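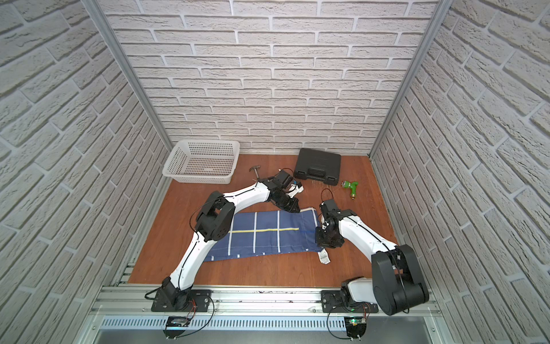 Prorero Cloth Set, data card

Summary

Prorero is a set of recordings of two robot arms handling cloth on a tabletop. We made it to get a straight answer to a question people keep asking us: can a machine do the laundry yet? For the folding part, our answer is "sometimes, slowly, with one cloth at a time." The set holds 1,312 episodes and is split into 11 task groups. The longest episodes run 300 seconds.

What is in it

Each episode has video from a fixed view of the workspace and from a small camera at each wrist, along with joint positions and gripper opening for both arms. A short text label gives the instruction the operator was working to, such as "fold the blue cloth in half" or "flatten the cloth." All episodes were driven by a person. Runs by trained policies are kept in a separate folder and are not part of the count.

Household items such as a hammer, a hose nozzle and a white plastic basket share the table with the cloth in many episodes. They are part of the set on purpose – a kitchen table or a workbench is seldom clear, and a policy trained on a bare surface tends to fall apart on a busy one.
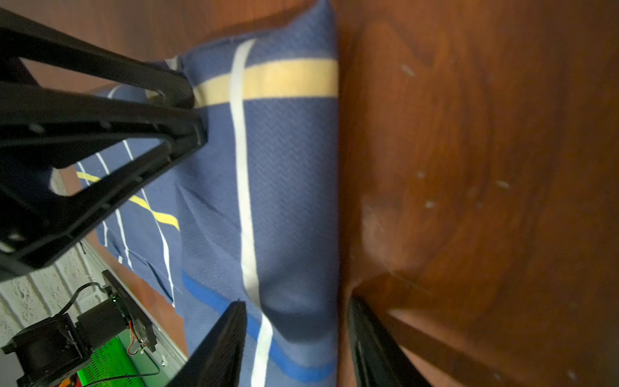
The hard parts are the ones you would guess. Picking up a single layer is the worst of them, and operators often needed several tries. Stripes help a person line up two edges, but they did not help our baseline much. Wrinkles near the grasp point hide the hem from the wrist view.

Labels

An episode is marked "success" if the final state matches the instruction to the eye of one reviewer. Partial folds are marked "partial" and kept. We did not throw out failed episodes, and we ask that you report results with and without them.

Known limits

All recording was done at one station in the Jernton lab. Lighting hardly changes. No episode covers washing, drying or putting away.
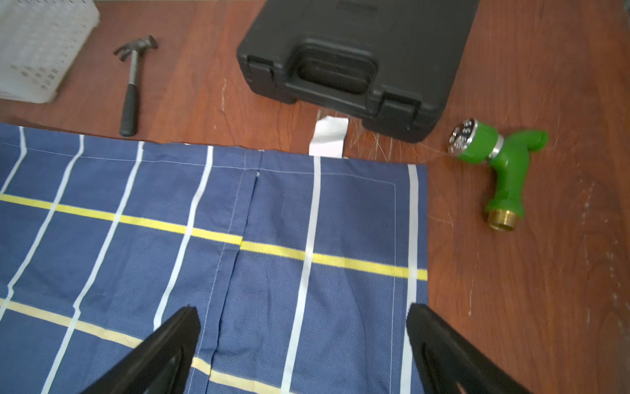 Last changed: Jun 8, 2022

Changes in this version

Joint data for the Cusell task group was resampled after a timing fault was found in April. The Li split is now the default test split. File names are the same as before.

Use

Free for research and teaching. For other uses, open an issue first. Please give the version date when you report numbers.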